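Tijani booking site, plus three nights at one of their rentals in Zitasberg

Quick one as I'm packing again. Used Tijani to find a cabin for me and my sister in law Natália Hubáček, end of February, ski week. Writing up the site first and the cabin second, skip to whichever you need.

The site. Search is fast. You put in the town, dates, number of people, and it gives you a list with a map on the left. Map is good. Zoomed right in on Zitasberg and could see which places were up the hill road and which were down by the river, which matters a lot if you have skis and no car. Filters are so-so. "Sauna" works. "Washing machine" works. "Walk to lift" does not mean what I think it means, one of the results was across the valley and I'd like to meet the person who walks that in boots.

Prices. The number on the list is not the number you pay. Cleaning, linen, and something called a local service fee all get added on the third screen. Ours came to 522 for the three nights with everything on it. Still cheaper than the two hotels I checked, and we had a kitchen. But show me the total up front please. Vallau does this and it makes comparing so much easier.

Deposit was 200 on the card, taken at booking. Got it back, no argument, four days after we left.

Messages to the owner go through the site, you don't get a phone number until the week before. Ours was Houshang Bahrami. Answered everything the same evening. Told us which bus, where the key box was, and that the bakery closes at noon. Can't fault him. A freind of mine, Kenna Leckie, booked through the same site last year and had an owner who went quiet for nine days, so I guess it's luck of the draw. Support did move her to another place in the end.

OK the cabin. Listed as "Sovska, upper", sleeps four. Four if two of them are kids. The sofa bed in the living room is short and has a bar across the middle. Real bedroom is great though, proper mattress, thick curtains, slept like a log both of us.

Kitchen: small, everything in it. Sharp knives!! First rental I've been in with sharp knives. Big pot, decent frying pan, coffee maker with filters left for us. Oven runs hot. No dishwasher, listing says so, fine.

Bathroom: floor heating, strong shower, not much shelf space. Hot water lasted for two showers and then went lukewarm. Wait half an hour.

Heat in general. Wood stove plus electric panels. First basket of wood included, after that you buy it from the shed and leave cash in the tin. Bring small bills. The panels alone keep it OK overnight but the mornings are chilly until the stove gets going.

Wifi was slow in the evenings. Could read the news, could not watch a movie. Natália had work calls and did them from the bedroom, which held up better for some reason.

Getting there. Bus from the station, then uphill on foot with bags, eleven minutes, icy the night we arrived. Take the grips for your shoes. If you have a car there's one parking space and it's tight, neighbor told us people get stuck there all winter.

Noise: none. Bit of snow sliding off the roof at night, made me jump.
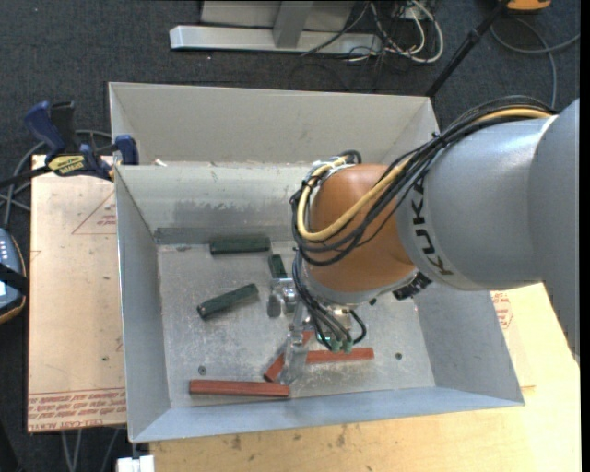
KUKA arm over an open metal bin.

Checkout is 10 am and they mean it, cleaner was at the door at five past. Very nice about it. Strip the beds, take the trash down to the bins at the road, glass goes separately.

Stuff I'd want fixed on the site:
- total price on the first screen
- the lift filter
- photos with dates on them. Ours showed a summer terrace, under snow it's just a snowbank with a railing
- let two people share one booking. I had to forward every email to Natália

Stuff I liked: map, quick refund, cancellation terms in normal English. You can cancel free up to 30 days before, half back up to 14, nothing after that. It's on the listing page, not buried.

Would I use Tijani again, yes, for a small place in a small town where the big sites have nothing. For a city I wouldn't bother. Would I stay at Sovska again, yes with one other person. Not with four adults.

Natália's mother Bohumila wants to go in summer so I've already looked, July is nearly full. Book early if you want the river side. Will add to this if the summer one hapens.

Contact | Write a review | Terms of use | Copyright 2019 | Back to top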